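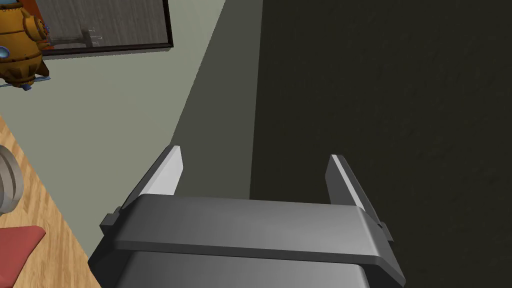

Okay, the simulator numbers are in, and I've been dying to write this one up! Since the last newsletter we've been trying to find out whether a policy trained only in rendered rooms gets better when you mess with the decor. Plundbridge (our room generator, for those who just joined) now drops in random clutter that has nothing to do with the task: a toy-like orange submarine, a picture in a thick black frame, different floors, whatever it feels like. The gripper view stays put and everything behind it changes.

We trained two versions. One got the same 4 rooms over and over, the other got 2,409 different ones, and both had the same number of training steps. Then we ran each of them through 178 test rooms neither had seen. The variety version won on picking things up, and by more than I'd bet on (I owe the Bernex office lunch). It's still bad at very dark surfaces, though. It tends to stop short and hover there with its fingers open, and I don't have a good explanation yet. My hunch is the depth guess goes wrong when there's so little texture to go on.

Next up is the same test on the real arm over at Hulleck, hopefully in June. If you want the room files to play with, reply to this email and I'll send you the link. Bring your own disk space, they're huge!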